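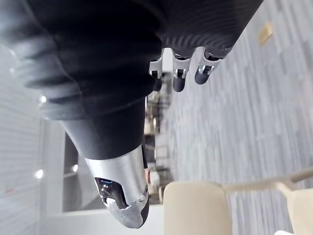
Robotic hand with ridged dark covering and polished metal finger joints.

Speaker notes – Managing the Bimon Memorial Arboretum
Presenter: Catherine Nisbet

Slide 1. Welcome and acknowledgement of Country. Thank the hosts at Sotelo and note that questions will be taken at the end.

Slide 2. The arboretum was established on former grazing land above Drerkasow Creek. It holds 385 labelled trees, of which 196 are eucalypts. The remainder are principally native conifers, she-oaks and a small group of exotic oaks retained from the original homestead garden.

Slide 3. Explain the condition survey. Every tree is assessed from the ground in September, before the spring growth hides deadwood in the upper crown. Assessors record trunk diameter, crown density, evidence of borers and the state of the label. Pause here. 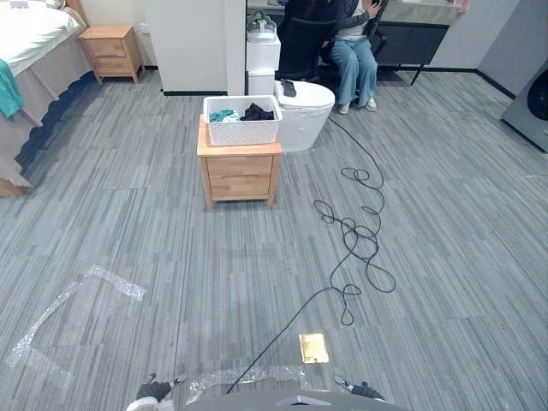 The last survey placed 51 trees in the category requiring action within the year. Most of these stand on the lower terrace, where the clay subsoil drains poorly and the roots sit in water through winter. Remedial drainage has been approved for the northern half of the terrace only. The southern half remains under discussion with the water authority.

Slide 4. Replacement policy. A dedicated tree that fails is replaced with the same species where seed of local provenance can be obtained. Families are advised in writing before removal. Timber from removed trees is milled at the Nilo yard and held for seats and signage – mention that the first seats are now in place near the lookout.

Slide 5. Propagation. The nursery raises 40 seedlings each season in deep tubes. Tubestock is preferred to advanced stock, which has established poorly on the exposed slopes. Guards remain on until the leader is clear of wallaby browsing height.

Slide 6. Records. Planting registers from the early years are incomplete, and several plaques do not match the species beside them. Members holding old planting programmes or correspondence are asked to lend them for copying.

Leave contact details on screen during questions.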